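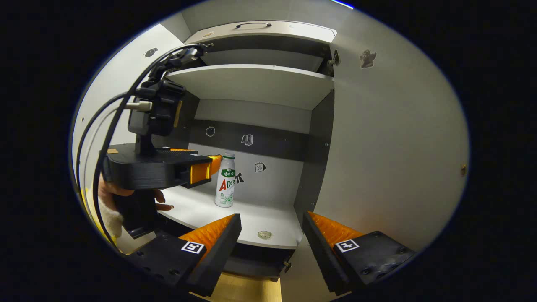
According to my sister, a white cabinet with open shelves is just a mess you've agreed to look at every day, and I should have bought one with doors. She said this on the phone while I was sitting on the floor with a damp rag, so it stung a little!

But I like open shelves. I like seeing a bottle and grabbing it, and not finding out in August that I own three of the same glass cleaner (this happened at the Rekedstead place, where the cupboard under the sink went back so far it had its own weather).

So Wednesday was cabinet day. Everything came out, shelves got wiped, and then I made myself put things back slowly, one bottle at a time. Bottles are the hard part. Line them up two deep and you forget the back row exists, and if you stand them near the front somebody's sleeve catches one and down it goes. I've settled on one row, a hand's width back from the edge, tall stuff on the lower shelf.

I did look at those sliding organizer trays from Zitinix. Then I saw that a set of 6 wouldn't fit unless I moved the upper shelf, and moving the upper shelf means finding the little pegs, and the pegs are in a jar somewhere from when we left Broraneck. So no trays for now.

What I haven't solved is the floor underneath. Dust gets in there like it pays rent, and my broom is too fat for the gap. I've been using an old sock over a yardstick, which works fine but looks ridiculous when company's over. If you've got a skinny duster you love, please tell me the name of it in the comments.

Oh, and for everyone who asked after the last post, the shelf liner is still rolled up in the hall closet. I cut the first piece too short and got mad at it. Maybe this weekend, if it rains.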